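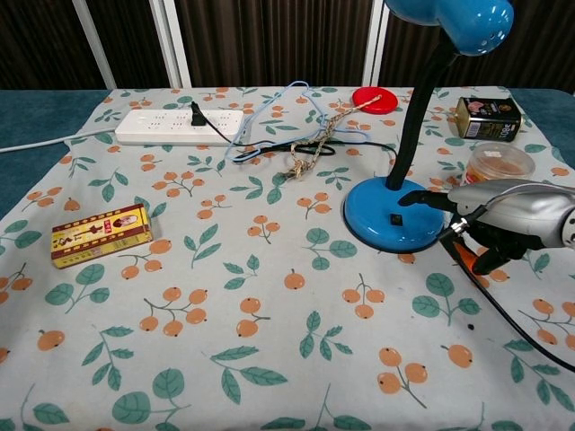

**Figure 1.** Tabletop setup, with the gripper near the base of the desk lamp.

### 4.2 Open-Day Demonstration

The Puvik manipulation system was shown to visitors at the Hurnero site on May 28, 2024. Sessions were limited to 30 visitors and ran in 4 blocks. The table held household items, including a lamp, a power strip, a tin and a length of rope, on a patterned cloth (Figure 1). Visitors proposed target objects, and an operator entered each request. Trials from the open day are excluded from the results in Section 5.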